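Stapler project, notebook, July

Back in the workshop at half past nine, tea in hand, with a list longer than the day. I'm writing this up as I go because last time I left it till the evening and half of it had gone out of my head by then. Rehema Kaijage had already been in and left a note on the bench saying the arm was homed, the wrist camera was on and please would I stop leaving hex keys in the cable tray. Fair enough.

Where we are. The college project brief says "reload a common desk item without human help", and our group picked the stapler because it sounded easy (ha!). Binero is our arm and gripper rig, Morell is the bit of code that picks the grasp point, and the two of them get on well about half the time. The demo for the second years is at the end of the month and I'd really like the reload to be something we can show without me hovering over the stop button.

Morning: jaw alignment

First job was the approach angle. Morell kept wanting to come in square to the bench, which is fine for a block and hopeless for a stapler that sits slightly skewed once you open it. I've put in a small wrist rotation so that the fingers line up with the channel and leave the top housing alone. It took me 6 goes to get the sign right, and on two of those I turned it the wrong way twice over, so don't be impressed.

Second job was finger width. The preset opening was set for the pen trays from last term and it was far too generous, so the fingers took ages to close and the arm drifted a touch while they did. I've brought the opening down and added a pause before the close. Much calmer. I've saved it as a new preset and left the old one alone in case anyone still needs it for pens.

Third, and this is one for Rehema: the close speed. I had it at the default and the fingers arrived with a little clack that I didn't like at all, not with a strip of staples in the way. It's now at the slowest setting that doesn't trip the stall warning. If you want to go lower you'll have to change the stall limit as well, and I'd rather we talked about it first.

Staples. We opened a fresh box of 1,000 on the last session and I reckon we've bent a fair few of them, so please keep the bent ones in the jam jar and not on the floor. The arm's base plate has found two already. I've asked for another box.

Vision notes

The shiny metal is a pain. Morell finds the coloured plastic straight away, on the cream stapler and on the blue one, but it goes vague over the channel, where all the bright reflections are. I tried turning the bench lamp to the wall and the edge of the channel came up much cleaner. We could also try a bit of tracing paper over the lamp – cheap, quick, and there's a roll of it in the plan drawer.

The marbled black top doesn't help either. I had a white vein picked up as an edge this morning, and Morell was very sure of itself about it. I've pushed the edge threshold up and that vein has gone, though I've no idea yet what it does to the thinner parts of the stapler. Somebody with more patience than me should run the old recordings through it and see.

I did think about putting a plain mat down. Rehema is against it, on the grounds that real desks aren't plain, and she's probably right, but I'd still like the mat for the demo!

Grip position after the changes

Settings for this one: new narrow preset, slow close, wrist rotation on, cream stapler opened out with the strip left in the channel. Fingers go either side at the lower end, well clear of the spring and the pusher. I'm pleased with how the left finger sits against the channel wall. The right one meets the pale rail first, so the load isn't quite even, and I want to look at shifting the whole grasp a hair to the left before we try any lifting.
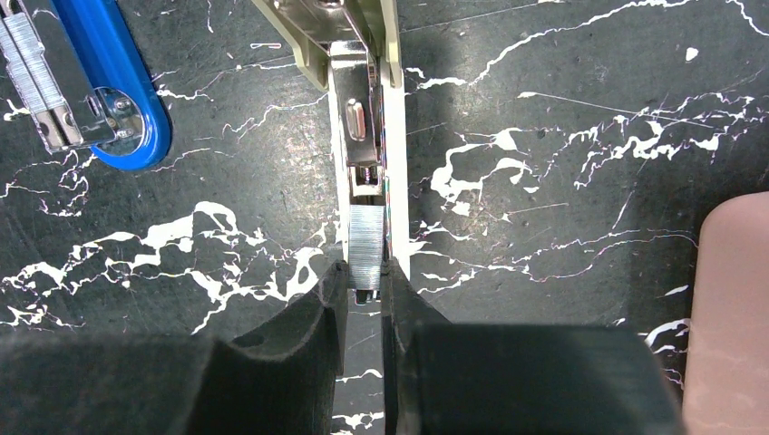 To do next session

Shift the grasp point left and run it 4 times without touching anything in between.
Tracing paper on the lamp, then compare with the lamp at the wall.
Same routine on the blue stapler. Its hinge is round and chrome, so expect Morell to get excited about it.
Write down the stall limit before anyone changes it (me included).
Ask about the mat again.
Hex keys back in the rack. Done that one already, Rehema, go and look.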